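The Pale Surface: Choosing a Work Table for the Clinbridge Workrooms
Facilities and Interiors
Aug 18, 2018

When the Dirnby Centre for Applied Crafts moved its teaching program to Clinbridge, it brought its tools, its paper stores and most of its chairs. The tables stayed behind. They had served several generations of bookbinders, pattern cutters and model makers, and their dark tops carried glue, knife scores and ink in quantities that no amount of sanding was going to remove.

Replacing them was expected to be a matter of procurement. The Centre required 16 tables, all of one height, and a supplier had been identified before the lease was signed. The question of colour appeared on a single line of the specification, and it was that line which occupied the fit-out group for most of the autumn.

The old tops were a deep brown. Students of long standing were attached to them, and a case could be made for continuity. Dark surfaces hide wear, they feel settled in a room, and they set off white paper very clearly. Against this, the binding tutors reported that black thread, bone folders laid on edge and dark offcuts of cloth were regularly lost in plain view. Pattern cutters working in navy and charcoal wool had taken to spreading brown paper over the table before they began.

Pure white was tried next. A sample top was installed in the front workroom in May, and it was withdrawn before the end of the month. Under the overhead fittings it produced a glare that left people squinting by mid-afternoon, and the edge of a white sheet placed upon it was difficult to find at a glance. Jayson Enriquez, who coordinates the paper program, recalled a class in which several students trimmed their work on the wrong side of the line.

"We had solved the thread and lost the paper," he said. "A bindery that cannot see its own paper has a serious problem."

The group then turned to greys. Five samples were cut into squares of 300 millimetres and left on the benches for staff to use as they wished. The darkest was rejected in the first week. The remaining four were closer than anyone had anticipated, and the preferred one changed with the hour at which the question was put. A grey that appeared warm in the morning could look decidedly blue by late afternoon, and two samples that were indistinguishable at the window were plainly different at the back wall.

The Centre eventually settled on a very light grey with a cool cast, sold under the name Vemon Mist. It has a smooth, low-sheen finish. White paper remains visible on it, although the contrast is gentle, and dark thread stands out well. The tops are 20 millimetres thick and have a softened front edge, a detail requested by the tutors on behalf of anyone who spends a day leaning on their forearms.

Light and shadow

Much of the discussion that followed delivery concerned lighting, a subject that had scarcely arisen with the brown tables. On a dark top, shadow is absorbed. On a pale one it becomes part of what the worker sees. A hand, a ruler or a lamp arm placed between the light and the table will lay a tone across the work, and in fine tasks that tone matters. Hard shadows can be mistaken for a pencil line or a crease. Soft ones are less troublesome in this respect, but they lower the brightness of the area in which the eyes are most occupied.

Rogelio Dumlao, who supervised the electrical work, approached the matter by placing a sheet of cartridge paper at the centre of each table and standing where a student would stand. He found that single fittings directly overhead were the least satisfactory arrangement, as the worker's own head fell between the source and the page. Pairs of diffused fittings, set to either side of the table, gave a more even result. They did not abolish shadow, and the brief had not asked that they should. What remained had no firm outline.

The two tables nearest the north windows were turned end-on to the glass. This drew some objection from the pattern cutters, who had become used to facing the view, and a compromise was reached by fitting blinds that can be lowered to the height of the sill. The blinds are drawn during cutting classes and raised at other times. A third table, in the Estrella Room, was moved twice and has since been returned to its original position.

Keeping a plain top plain

The adoption of a pale surface brought with it a change in housekeeping. Graphite transfers readily to a light top and from there to the underside of clean work. Under the present arrangement, each session closes with 15 minutes set aside for clearing and wiping down. Tools go back to the wall, offcuts are sorted by size, and the tops are wiped with a barely damp cloth and then a dry one. Abrasive pads are not permitted. Cutting is done on mats, and the mats are stored flat beneath the tables so that they do not curl.

Adhesive has proved the most persistent difficulty. Wheat paste lifts with cool water if it is attended to promptly. PVA must be allowed to set and then eased away with a plastic scraper, a technique in which all new students are now instructed in their first session. Rubber-based cements are confined to one table, which retains a protective board.

Tutors have also observed a difference in how work is laid out. Students tend to place fewer items on the pale tops at one time, and to leave a margin around the piece in hand. Whether this can be attributed to colour is open to doubt, for the tables are also new, and new tables are treated with a courtesy that may not last. The Centre intends to review the matter once a full teaching year has passed.

What may be said with greater confidence is that a light grey top is seldom a single grey. It lifts toward white in one quarter, cools in another, and dulls wherever something comes between it and the light. Those choosing a finish from a small square in a catalogue would be well advised to bear this in mind.
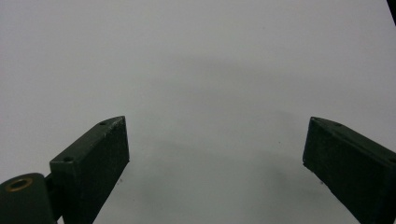
Honeylyn Dumlao takes the view that a grey of this kind should be judged only with work in progress on it, and that a sample propped upright against a wall is of very little use to anyone. She would have preferred a slightly warmer tone. Her own practice is to keep a sheet of cream paper to hand and to slide it beneath any white page that needs close trimming – a habit carried over from the brown tables and, in her opinion, equally sound on the new ones.

Others have made similar accommodations. Jericho Padilla, who teaches model making, works with dark card beneath pale components and has asked for a rack in which such sheets might be kept at the end of each table. The request has been approved in principle. Rodel Mangubat, the Centre's head of workshops, noted that a rack had also been proposed for the old premises and was never built.

The brown tables have not been discarded. Four were passed to the joinery program, where their condition is considered no disadvantage, and the remainder are held in dry storage at Dirnby. One top, bearing the initials of several former binding students, has been cleaned and will be mounted in the Clinbridge entrance hall when the plastering there is complete.

Samples of all five greys may be inspected at the workroom desk during teaching hours. Visitors are asked to view them lying flat.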